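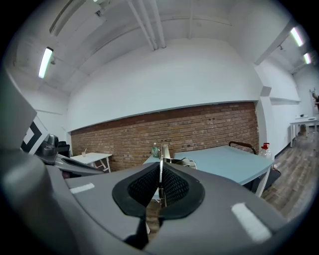 Brick below, white paint above: leave it or paint it?
Posted in Walls, Floors & Ceilings

els_aerts
Hi all, long-time reader and I think this is only my second thread, so be gentle! We took over the old Bromholm workshop in September and I've been going back and forth on the brick ever since. It's a red-brown wall with some tan mixed in, and above it everything is smooth white paint right up to the ceiling. White pipes overhead, fluorescent lights. My sister thinks the brick makes the place gloomy and wants it all white. I love it, but I do see what she means on a dark afternoon. For furniture we have a little white table and a big light blue one with white legs, and I'd like to keep both.
Els Aerts

bradley_porch
Posts: 2,978
Oh, please don't paint it! I painted mine in our first house and regretted it for as long as we lived there (and then the buyers asked if it could be undone, which made me feel even worse). Those reds and tans look lovely next to light blue, and you'd never get that mix of color back. I'd change the lights first. Warmer tubes made a world of difference in my sewing room.

zanow22
I'm going to disagree with Bradley, fondly as always. Brick soaks up light, and if people are sitting down to work in there, you want brightness. I limewashed a wall about that size for 150 dollars, brushes included, and you can still see the texture and a bit of red coming through. You don't have to go for flat white.

Pētersons
Limewash is fine on bare brick but do check whether yours was ever sealed. Flick a little water on it. If it beads up, the wash won't take properly and you'll be sweeping up flakes by spring. Ask me how I know!

bradley_porch
Fair enough on the limewash, Zanow, though I'd still live with it through one winter. And leave the pipes white whatever you do. I once saw them picked out in black and couldn't stop looking up.

els_aerts
Thank you, all of you! I did the water test just before 9 p.m. with a pastry brush and it soaked straight in, so I suppose limewash is possible. I'm going to try the warmer tubes first, though, and my sister has agreed to wait until the new year before she brings it up again. Does anyone know whether I can mix tubes in the same room, or will it look patchy?

zanow22
Patchy. Change them all at once.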